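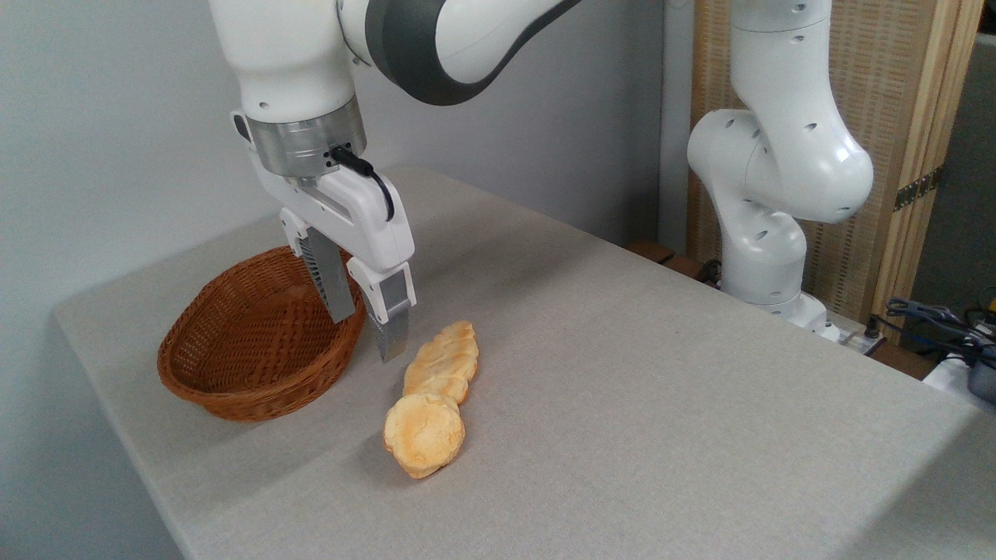 Food & Drink | Local News

Feltville bread table to return at community hall

Oct 1, 2023

The bread table at Feltville community hall will open again next Saturday after a summer break, with two local bakeries supplying the loaves and a new way of setting things out.

The table, which first ran in April, lets people pick up bread and rolls left from the previous day's baking. Visitors pay what they like into a tin by the door. Doors open at 9.30am and close at noon, or earlier if the bread has gone.

Canpolat, the bakery on Mill Road, has supplied the table from the start and will carry on doing so. It will now be joined by Rerkadel, which opened in the old shoe shop opposite the library last winter and bakes mainly rolls and small flat breads.

Everett Ruiz-Ortega, who runs the Saturday sessions, said the second bakery would make a difference to what people could take home.

"In the spring it was mostly large tin loaves, and they went very well with families," he said. "People living on their own kept asking for something smaller. A roll or two is plenty for some of them, and the rest of a loaf ends up in the bin."

The other change is baskets. Bread was put out in the spring in the plastic trays it was delivered in, which took up most of the room and left little space for anyone to stand and choose. From next week each kind will have its own wicker basket, to be filled up from the kitchen as the morning goes on. The reddish-brown oval ones with a rolled rim are for rolls. Larger square ones have been bought for the loaves, and sliced bread will stay in its bags on the side table.

The baskets cost £60 in all, paid for out of the money left in the tin. A further £100 from the same source has gone towards paper bags, tongs and a second set of labels.

Visitors are asked to use the tongs and not to handle bread they are not taking. Labels will give the name of the bakery and the day of baking, and will list wheat, milk, egg, sesame and nuts where these have been used. Anyone with a serious allergy should speak to the person at the table first, as different breads may have travelled in the same van.

The spring sessions gave out around 300 items of bread on a normal Saturday. Mr Ruiz-Ortega said he expected the first morning back to be busier than that, and suggested that people who wanted a particular loaf should come before ten.

"We had a bit of a queue down the corridor in May," he said. "It moves quickly – most people know what they want by the time they get to the front – but it is worth bringing a coat if it's wet, as the end of it is sometimes outside."

There is a limit of 5 items per household for the first hour. After that people may take as much as they can use. Any bread left at noon will go to the lunch club at Pusosov House, which makes it into bread pudding and croutons for its Monday soup.

Day-old rolls can be freshened by sprinkling the crust with a little water and putting them in a hot oven for a few minutes. They can also be frozen on the day they are collected. Cards with instructions for both, and the lunch club's bread pudding recipe, will be on the side table.

The hall is on Station Lane, next to the bowling green. The car park will be closed on the first two Saturdays while the drains are being repaired, and visitors are asked to use the one behind the library. There is step-free access through the side door, and bicycles can be left against the railings at the front.

Help is wanted between 8.30am and 9.30am to bring in the deliveries and set up. No experience is needed, although some of the crates are heavy. Names can be left on the sheet in the hall porch or at the counter in either bakery.

Sessions will run every Saturday until the middle of December. Dates for the new year will be put up in the porch once the hall bookings have been settled.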